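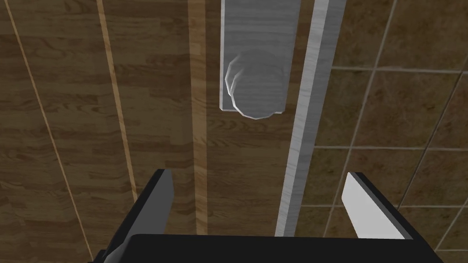
SWANSON, October 14, 2025

Quick one from the door bench before the long version goes out. We pulled the door-opening policy off the Caro arm last week. Several of you asked why in the hallway, so putting it in writing.

Short version: it passed in simulation and then squeezed a real knob until the gripper faulted, with the arm still trying to turn. No injuries. One bent finger, one ruined latch, one very loud bang.

Longer version. The sim door is the one most of you know, brown planks, grey plate, round knob, tile wall next to it. Policy comes in with the fingers open either side of the knob, closes, turns, pulls. We ran 3,361 episodes on it over the summer and the success rate looked great. Too great, and we should have gone digging sooner. That's on the team and mostly on me.

What we found since:

Contact on the sim knob is very forgiving. Friction set high, way higher than the metal knob on the bench door. In sim a light pinch anywhere on the rim is enough to turn it. On the bench the fingers slip, the policy sees no rotation, closes harder, slips again, closes harder. No upper limit on that loop. There was supposed to be one. It lived in the old Istier driver config and did not come across when we moved drivers in March. Nobody checked, me included.

Second thing. The force reading from the gripper was being clipped at 100 in our logging, so every plot we looked at had a nice flat top and we read it as "steady grip". It was the log running out of room. Raw values from the faulted run go well past it. Nearly 300 at the peak, same units, before the drive tripped.

Third, and this is the part that bothers me more. When the gripper faulted, the arm did not stop. Gripper and arm are on separate fault lines and the arm only listens to its own. So the fingers locked up hard on the knob and the wrist kept turning for a bit until the finger bent and let go. That was the bang. Rattana Sukprasert was on the pendant and hit the stop, fast, but the stop should not have been up to her. She was behind the screen the whole time, where she should be. Please everybody keep doing that, even for "just one quick run".

We went back through the sim episodes with the friction turned down to something like the real knob. Same start poses, same door. 124 of the first batch ended in the same squeeze loop. It was sitting there the whole time, we just never asked for it. The sim gripper can't bend or fault so it just hangs on until the episode times out, and a timeout got scored as "incomplete", which our summary page leaves out. Also fixing that.

Where it stands now:

Door policy is locked out on the real arm. It will not load, so don't bother trying to work around it, come talk to me.
Grip limit is back, and it's set in the gripper itself this time, not in a config file that can go missing.
Gripper fault now drops the arm too. Wired, tested with the fingers empty, still needs a test with something in them. Rattana has that.
Log clipping is gone. If you have old plots with a flat top at 100, treat them as no good. Yes all of them. Sorry.
Timeouts count as failures on the summary page starting with the next batch. Expect the numbers to drop, don't panic when they do.
New finger set is on order from Rekier. Until it comes the bench arm is on the spare pair, which are a touch shorter, so anything with hard-coded offsets will be off. Check before you run.

Sim work can carry on as normal. If you are training on the door, please use the new friction range, it's the default in the current build, and do a pull first beacuse a lot of you are still on the old one. I'd like to see knob, lever and drawer all rerun before we talk about going back to hardware. No date for that. Don't ask me for a date.

Also looking for anyone who saw odd grip behavior earlier in the year and let it go. Two people have already told me about a drawer handle that came off in the spring and got blamed on cheap screws. Maybe it was the screws. But write it up, a couple lines is plenty, no one is in trouble.

Full report goes in the shared folder when the last fault test is done. Bent finger is on the shelf by the tool crib if you want to look at it. Please leave it there, we still have to measure teh thing.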